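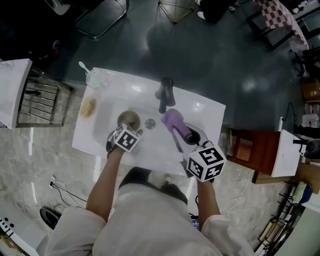 Small kitchen, big pile of dishes: how I keep up

I've had a tiny kitchen in every place I've ever rented, and the one in our Candberg apartment is the tiniest yet (my sister stood in the doorway and asked where the rest of it was). No dishwasher, one basin, and a drying rack that holds dinner for two if you stack it like a puzzle. So I've gotten pretty opinionated about washing up!

Glasses and cups go first, while the water is clean. Then bowls, then plates, then silverware, and the greasy pans dead last. My grandmother did it that way and I fought it for years, and now I can't stand to see a frying pan go in ahead of a water glass.

Tip cups and bowls out before they go anywhere near the suds. Half an inch of cold coffee will turn a whole basin gray, and then you're running a second one.

Oatmeal, egg and anything with melted cheese want cold water. Hot water cooks them on and you'll be scraping until lunch. Rice too, in my experience, although my neighbor Chathurika Thambiah swears by hot for rice pots and hers always look better than mine, so take your pick.

Tea stains: a spoonful of baking soda, a few drops of water, rub with your finger. Leave it 3 minutes if the mug is really bad. I do all of ours every February when I'm stuck indoors anyway. Please don't use this on anything with gold trim, I ruined a saucer that way.

Plastic cups that feel greasy even after washing usually just need hotter water and a second go with soap. A splash of white vinegar in the rinse helps with the smell if they've had tomato soup in them.

Drying! Set cups upside down but at a slant, with one edge propped on the rack wire, so air can get in underneath. Flat on a towel they fog up and smell musty by morning. Wooden spoons stand handle down in a jar.

The drain gets a kettle of hot water once a week, plus a squirt of dish soap. If it's slow I pull the strainer and go after it with an old toothbrush, and I change the sponge the same day so I don't forget.

Next up is the oven door, which I have been avoiding since we moved in.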